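Chapter 9
Soft Things: Folding, Pairing and Putting Away

Rochelle Ellery kept house for 16 years before she wrote a word about it, and her first rule was that every household has one drawer it doesn't discuss. In most homes it holds knitwear. Shirts have shoulders and pants have seams, so they tell you where the crease belongs. A thick knit tells you nothing. Lay it down, fold it in half, turn to pick up the next one, and it has begun to relax into a shape of its own choosing.

Chapter 8 dealt with flat goods — sheets, towels, the tablecloth your aunt expects to see at dinner. We now come to the small, the fuzzy and the stretchy. You will need a clear surface at a comfortable height. The Andley course uses a table. Most people use the bed, which works well enough until somebody wants to sleep in it.

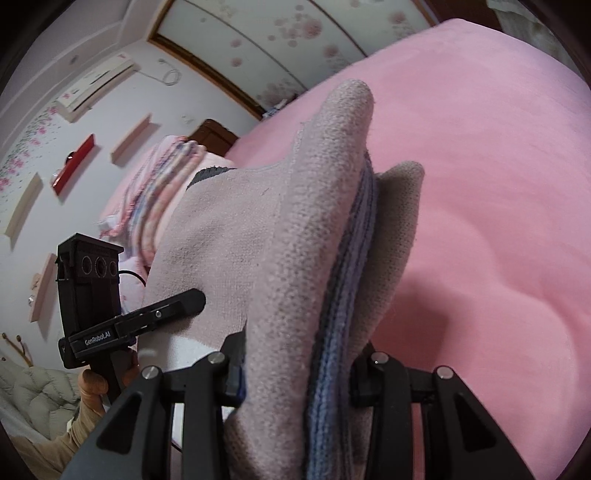 Fold along the ribs where there are ribs, and tuck cuffs inward so they don't get pulled. Two soft pieces may be nested, one inside the other, as long as they are headed for the same drawer. Don't roll a cuff tightly over its partner. It makes a neat ball and, by June, a very tired cuff.

Uriel Paredes takes the opposite view, and we will give him his say on page 117, where he defends the ball with more feeling than the subject usually gets.

Terms to know: nest, rib, cuff, slump.

Before you read on, empty one drawer of your own onto the bed. Leave it there while you work through Section 9.1, Sorting by Thickness.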